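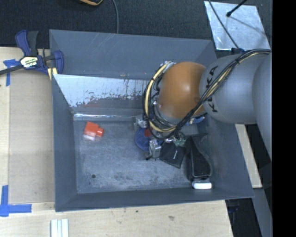
## 4. Setting up the tank and tap stand

Read this section before the truck leaves for Jondo. The Gillies leaflet packed with the tank says two people can set it up in a morning. I have never seen that done, and I would plan on two days.

The tank holds 2,000 liters. The grant paperwork says it will "serve" 2,989 people. Do the division yourself before you repeat that to anyone in the village. It is a backup for days when the well pump is down, and you should call it that when people ask.

### 4.1 Choosing the spot

1. Ask the women who carry the water where the tap should go. Ask without the chief's office in the room, then ask again with them there. If the answers differ, you are not ready to dig.
2. Stay at least 70 paces uphill from any latrine. The site map may show fewer latrines than there are, so walk the ground.
3. Check where the goats drink. Spilled water will draw them, whatever the fence drawing promises.

**Note:** The Vadgate site form has a box marked "community agrees." A tick in that box tells you that someone owned a pen. Write down who you spoke with and what they objected to.

### 4.2 Building the base

1. Mark a square one hand wider than the tank on every side.
2. Dig down to firm soil. Loose sand under the base will shift in the rains.
3. Lay flat stone, fill the gaps with gravel, and pour the slab.
4. Keep the slab damp under sacking for a week. The leaflet allows three days. Masaru Chiba followed the leaflet on his first build and ended up pouring the slab again in March.
5. Check for level in both directions.

**Caution:** A full tank weighs over two tons. Do not stand it on pallets, barrels, or "just for now" blocks.

### 4.3 Placing and connecting the tank

1. Roll the empty tank onto the slab with the outlet facing the tap stand.
2. Wrap the outlet threads with tape and hand-tighten the valve. Give it a quarter turn with the wrench, then stop.
3. Run the pipe to the tap stand in a trench at least knee deep.
4. Leave the trench open. Fill the tank a quarter full and wait overnight.
5. Look at every joint in the morning. Cover the trench once you have seen them dry with your own eyes.

**Note:** The Imau filter is supposed to clean itself. Treat that as a sales line. Unscrew the bowl every week and rinse the screen, and write the date on the card inside the lid.

### 4.4 First fill

1. Scrub the inside and rinse it twice.
2. Fill the tank and dose with chlorine from the table in Section 6. Use the table for your bottle's strength, which may not be the strength you ordered.
3. Wait the full time listed, then test at the tap. A test at the tank says little about what comes out of the pipe.
4. If the reading is off, drain the tank and start over.

**Caution:** Do not let visitors film children drinking before step 3 is finished. You will be asked to.

### 4.5 Handing over

Leave 2 spare taps, the wrench, and a paper copy of this section in the local language. Saturnino Sotomayor keeps the translations; check that yours matches this version, as the older one has the wrong chlorine table. Have the person who will look after the tap take it apart and put it back together while you watch. A signed training sheet does not replace this step.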